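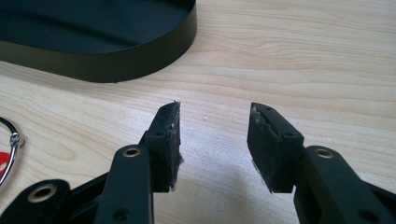
*Gripper fingers open over the tabletop. Both pad faces are torn, with pale fibres showing.*

# Losix Tabletop Chores

Demonstrations of small household and bench tasks, recorded with a hand-held two-finger gripper. Maintained by Enda Keane and Liam Ó Conaill. Card last revised 12th January.

## Contents

- 1146 episodes, one task per episode
- 2 sites: Cisach (kitchen) and Ternetti (packing bench)
- Wrist view only, colour, no depth
- Gripper width and pose logged per frame

Tasks cover sorting small items into trays, hanging keys, wiping, folding cloths and closing lids. Labels are free text in Canadian spelling ("grey", "centre"). Normalize before matching on strings.

## Can it do the chore?

Partly. The baseline policy was run 100 times on tray sorting at Cisach and finished 80 of those without help. Failures were mostly thin, flat items that slid instead of lifting. Cloth folding did not reach a usable rate at either site and no figure is reported for it.

Nothing in these results supports leaving a machine alone in a working kitchen. Sorting on a clear table is close. Anything with fabric, liquids or a drawer that sticks is not.

A person doing the same sort by hand is faster in every case we timed.

## Pad wear

Grip layers degrade with use. Treat pad condition as a nuisance variable. The `pad_state` field takes `new`, `worn` or `torn` and is set by the operator at the start of a session. Values before September were filled in afterward by Ní Bhriain from the video, and the line between `worn` and `torn` is a judgment call.

Policies trained only on `new` close too lightly on torn pads. Mixing all three states fixed most of this for rigid objects.

## Known issues

- Finger tips leave the view on wide openings in part of the Ternetti set.
- Glare on pale tabletops washes out small white objects.
- Wiping episodes have no success label.
- Chrome rings and clasps confuse the stock segmenter. Masks for `key_hang` should be redone before use.

## Splits

Split by session, never by episode. Train and test share tables but not operators.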